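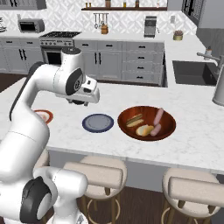

What does Tarnalix do?

We teach adults to cook dinner. The food is ordinary, the classes are small, and you eat what you make, which has proved a stronger incentive than grades.

About the School

Tarnalix opened above a shoe repair shop on Shehu Street with two hot plates and a sink that drained when it felt like it. The first course was called Foundations of Home Cookery. Four people signed up. We renamed it How to Make Dinner and had a waiting list by June.

These days we have the whole building, including the ground floor, which still smells faintly of boot polish in humid weather. There are 61 evening classes on the calendar this year. Most of them cover things your grandmother could do while talking on the phone: roast a chicken, cook a pot of beans, rescue a sauce, decide what to do with half a cabbage.

How We Teach

Classes start at 6:30 p.m. and end when the dishes are done. Yes, you do the dishes. We tried it the other way and people went home believing that risotto cleans up after itself.

We don't hand out certificates. A former student asked for one so persistently that we eventually typed something up, and he had it framed, so that's one certificate.

Our recipes are written in cups and spoons, with the occasional "until it looks right." We know this is annoying. By week three it gets less annoying. Knife skills come first, and onions come with them, so bring tissues and leave the good mascara at home.

What It Costs

A six-week course is $295, ingredients and apron included. A single evening is $80. The apron from the single evening stays here.

The Flandura Room

Our upstairs room seats one long table and is named for the Flandura, the restaurant that used to be across the street and sold us its chairs when it closed. They wobble. You can rent the room for birthdays, retirements and the sort of family dinner that needs neutral ground.

Our other location, on Jorident Avenue, handles baking only. They have better ovens and they bring it up often.

Filed under: Our Story, Classes for Grown-Ups

Search classes... Go

Tarnalix Cooking School, 376 Shehu Street | Contact us | © Tarnalix. All rights reserved. | Back to top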